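Courses > Design Studies > Student Project Reports > Work Surfaces

Does a Paper Cover Make a Better Work Surface?

Selina Plattner, October 2024

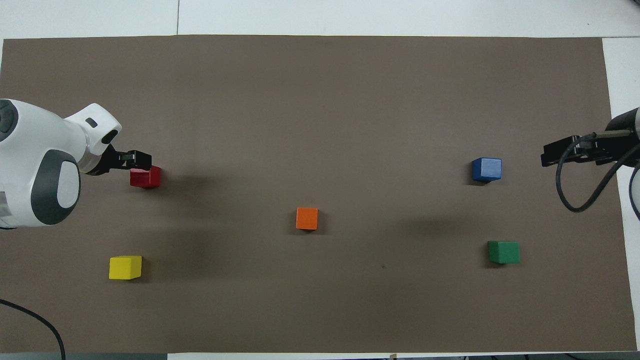
Figure 1. Brown paper sheet on the white table, with the red and orange cubes.

1. Background

The course handout says that a table used for sorting and placing small objects should be covered with a plain, dark, matte sheet. It gives three benefits: the objects are easier to see, they slide less, and the table stays clean. No source is given for any of them. I had used covered tables all through July without asking if the cover did anything, so I took that as my project.

2. What was compared

Two surfaces were used. One was the bare white table, which is really two panels pushed together, so there is a seam. The other was the same table with a large sheet of dark brown paper over most of it. The sheet came off a Draltero roll. It leaves a strip of white along the back and a narrower one on the right, and I decided not to trim or extend it.

The objects were small colored cubes. The red one is wood with a matte finish. I did 300 placements on paper and 257 on the bare table. The numbers should have matched, but my second block of table time at the Brulledton building was cut short.

3. Seeing the objects

The handout is only partly right here. The orange cube stands out very well on brown. The red one is less clear, mainly on its front face, which is darker than the top. On white, both colors were easy to find and I had no complaints at all.

Shadows are a separate matter. On brown paper a shadow is soft and dark and you can ignore it. On white it was the first thing I noticed, and twice I logged the edge of a shadow as the edge of a cube. I count this in favor of the paper, but a better lamp might have fixed it for less trouble.

4. Sliding

I logged a slide whenever a cube ended up off its mark after being let go. There were 113 slides over both surfaces. Sorted by surface, the rates were so close that I would not bet on a difference. Tshabalala, who marked my draft, wanted a significance test. I ran one in Sketolo and it did not find anything either. The claim about sliding should come out of the handout unless somebody has better data.

5. Keeping the table clean

I could not test this. Wooden cubes don't make a mess. The paper does hide the seam where it lies over it, and that is a real help if you are placing things near the middle of the table.

6. Problems with this report

One person did all the placing and all the logging, and I knew which surface I was hoping would lose. Only one kind of paper was tried. The sheet also creeps if you lean on it, and I did not record how often I had to pull it straight.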